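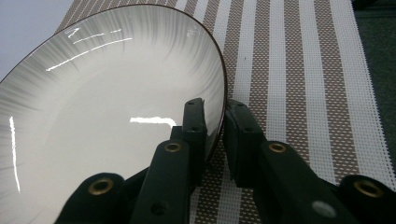
The rim of a bowl at the jaws of a hand-held gripper, on a striped placemat.

The fault that stopped the Trerville table-clearing trial was logged at ten to four on a November afternoon, and the log entry is one word long. It says "slip". A bowl had left the gripper of a robot arm part of the way to a dish rack, hit the edge of a counter and broken across the floor of a staff canteen. The nearest person was carrying a tray and wearing open shoes. She was unhurt, and the company behind the machine, Grandano, has mentioned that in every message it has sent me.

I have been asking Grandano about the word "slip" for five weeks. A slip is what happens to a plate in soapy hands. It suggests bad luck. What the arm's own records show is a grip that reported itself closed and sound for the whole of the lift, with the bowl in it and then with the bowl gone. The machine carried on to the rack, opened its fingers over an empty slot and marked the job as done.

That last part bothers me far more than the broken china. Anyone who has worked in a kitchen has dropped a bowl, and they knew about it at once.

Grandano's pitch rests on how its arms are taught. People pick up a hand-held gripper with a camera on it and do the job themselves: lift the bowl, shift the plate, tidy the mat. The recordings are used to train the arm, which carries a similar pair of fingers. The company says it had 2664 of these recordings for tableware when the Trerville trial began, and it says the number as if it settled something.

Chiến Khổng was hired to look at them. He is an independent safety engineer who spent years on packing lines before he moved to service robots, and he was brought in by Willems, the catering firm that runs the canteen and paid for half of the trial. He went through the recordings in two long sittings. His notes, which Willems let me read, are not kind.

"A person with a gripper in their hand feels the bowl start to go," he told me. "They squeeze, or they turn the wrist, or they just put it down again. The camera sees a tidy lift. The feel of it was never recorded, so the arm can't learn it."
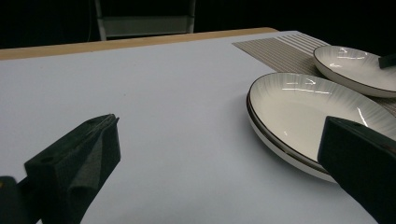 Issue 61 | Page 50

Crockery is a nasty test, as it happens. The white plates used on the practice table have a glossy glaze and a thin dark line around the rim, and overhead light leaves hard bright streaks across them. Stack two and the dark line doubles. Khổng's view is that a camera can make a poor guess at an edge like that, and that a jaw which closes a few millimetres too high will hold a curved rim just long enough to get it off the table. Grandano disputes this. Its position is that the trial bowls came from a different maker and had a thicker wall, and that the arm had "limited exposure" to them.

Both may be right. Neither explains why a machine with an empty hand thought it was carrying a bowl.

For that you need the settings file, and it took Willems a formal letter to get it. The arm had a check for a lost load. It compared the gap between the fingers with the gap expected for the object, and it stopped if the two were too far apart. Early in the trial the check kept stopping the arm over nothing – a smear of sauce, a rim a touch thinner than the last. So the allowed difference was widened, then widened again, until a bowl's rim and thin air were the same thing as far as the arm was concerned. The changes were made remotely, and the canteen was not told.

I asked Grandano who signed them off. The reply said that tuning is "a normal part of deployment". I asked whether the same settings were in use at its other sites. The reply said that each site is different.

The only other site I could find is Zesotden, a care home group, where the arms clear breakfast things in two dining rooms. The manager there was polite and plainly surprised by my call. She had heard of "an issue with a bowl somewhere". She had not heard about the check. Residents sit at the tables while the arm works, she said, because moving them would defeat the point of having it.

Khổng wants three changes before the Trerville arm is switched back on. The gripper should carry a sensor that measures force in the pads. The lost-load check should be locked, so that it can't be loosened without the customer's name on the form. And people should be kept out of reach of the arm, with a line on the floor and a stop button that works from the public side.

Grandano has agreed to the line on the floor. The sensor is "on the roadmap", and it would like to talk further about the form. Meanwhile the arm at Trerville stands under a dust sheet beside the rack, and the canteen staff are clearing the tables by hand. Willems has extended the trial until spring.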